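Feb 14, 2025
By Beverley Catterall

We use cookies to keep this site running. Accept | Settings

Section 3. Soft Object Station: Setting Up and Recording a Pouch Task

This section covers the fabric pouch task for the Pridenen student team. Read Section 2 first if you have not yet mounted the camera on the hand-held gripper. The work is done in pairs. One student holds the gripper and the other runs the laptop and keeps the log.

3.1 Before you start

1. Sign out one gripper and one pouch from the Skesteo cabinet. Write your team name on the sheet.
2. Check that both finger pads are tight. Wiggle each one by hand. If a pad moves, use the small driver in the lid of the case.
3. Open and close the gripper a few times with nothing in it. Both fingers should travel the same distance.
4. Start the Bralterov logger on the laptop and wait for the status line to read READY.

CAUTION: Keep your free hand away from the linkage arms while the gripper is closing. They pinch.

3.2 Laying out the table

1. Set the shallow white tray toward the back of the table, with the yellow bottle at its left end. These stay in place for the whole session.
2. Put the pouch in front of the tray. Do not flatten it or smooth out the folds.
3. Turn the pouch so the white strip runs across it at a slant.
4. Look at the camera view on the laptop. Both finger pads and the gap between them should be in view, along with most of the pouch.

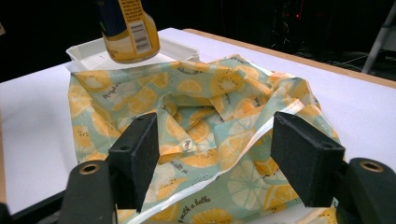
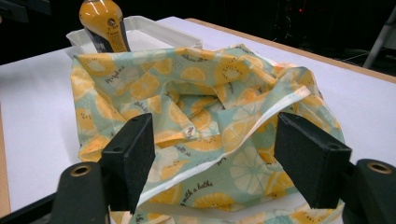 Fig. 3-1 and 3-2. Citrus-print fabric between the open finger pads, tray and bottle behind.

NOTE: The print on this fabric is busy on purpose. Last season's model did well on plain cloth and poorly on anything with a pattern, so Pearce asked every team to record at least one printed item.

3.3 Recording a run

1. Hold the gripper over the pouch with the fingers open. Stay still until the logger beeps.
2. Say the run number out loud. The other student types it in.
3. Move down slowly and close on one layer of fabric near the white strip. If you pick up two layers, keep going and mark the run DOUBLE in the log.
4. Lift until the fabric clears the table, then hold for 3 seconds.
5. Lower it, open the fingers, and back away the way you came in.
6. Press the space bar to end the run.
7. Crumple the pouch again by hand before the next run. Use a different shape each time.

Each pair records 21 runs and then trades places. A full set is two turns, one for each student.

NOTE: A dropped pouch is still a good run — log it as DROP and save it. Delete a run only if the logger froze or someone's arm blocked the camera.

CAUTION: Do not pull hard if a pad catches on the strip. Open the fingers all the way and free the fabric by hand. Repeated yanking bends the linkage, and we have only two spare arms.

3.4 If something goes wrong

Logger shows no picture: unplug the camera cable at the laptop end, count to five, and plug it back in. Restart the logger, not the laptop.

Error 341: the disk is full. Move your finished runs to the team drive and empty the trash.

Fingers do not close evenly: stop and put a tag on the gripper. Take another one from the cabinet and start your set over from run 1, even if you had only a few left.

Pads slip on the fabric: wipe both inner faces with a dry cloth. Do not use alcohol wipes on them.

3.5 Putting things away

Copy the session folder to the team drive and check that the file count matches your log. Return the gripper with the fingers open. Pouches go back in the cabinet unfolded. Sets recorded in January with the old pads are kept in a separate folder, so please do not mix new runs into it.

Section 4 covers labeling. You will need at least 12 good runs from each student before you begin it.

3 comments | 12 shares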